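Guest Questions: Rooms at the Mindville

Is there a phone in the room?
Yes, on the round bedside table. It has a cord, as phones once did.
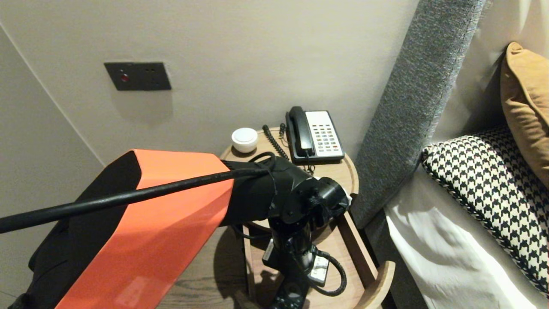
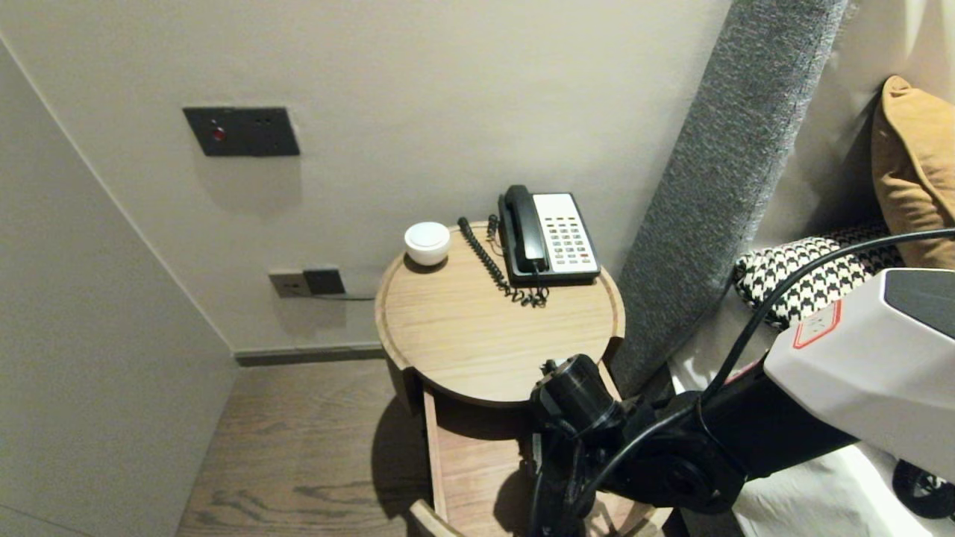

How do I reach the front desk?
Dial 30. Leandro Gallardo answers until midnight, cheerfully until 10.

Can I call my cousin in another country?
You can. It goes on your bill, and so does the cousin's life story.

Can I have a second pillow?
Dial 33 and ask for Mutua Masanja. Please don't ask for a sixth.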